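If you have a hallway with one long blank wall, please stencil it! I did mine in July and I still grin every time I walk past. It took a weekend, one small tin of paint and far less skill than I'd feared.

## What you need

- a reusable stencil (mine is the Flekis leaf repeat, 60 cm wide)
- matt emulsion in two colours
- a stubby stencil brush and a small foam roller
- low-tack tape, a spirit level and a pencil
- kitchen roll, lots of it

## Marking out

My wall is 2,219 mm high, and old houses being what they are, the ceiling slopes. Ignore it. Draw one true upright line in the middle of the wall with the level and work outwards from that. Jade Pelletier, who taught me this, starts at eye level — any wobbles end up near the skirting board, behind the shoes.

## Painting

1. Tape the stencil up along your pencil line and press the edges flat.
2. Tip a little paint into a saucer, then put the lid back on.
3. Load the roller and roll nearly all of it off again on kitchen roll. It should feel too dry.
4. Go over the stencil lightly, twice. Use the brush for thin stems.

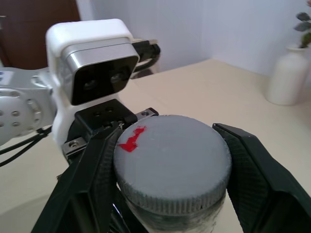
5. Peel it away slowly, line up the next repeat and carry on.

## Corners

Bend the stencil into the corner and do one side at a time, letting the first side dry. I used the stencil brush only here, and it came out so crisp! Wash the stencil in warm water every four or five repeats, and dry it flat between two towels.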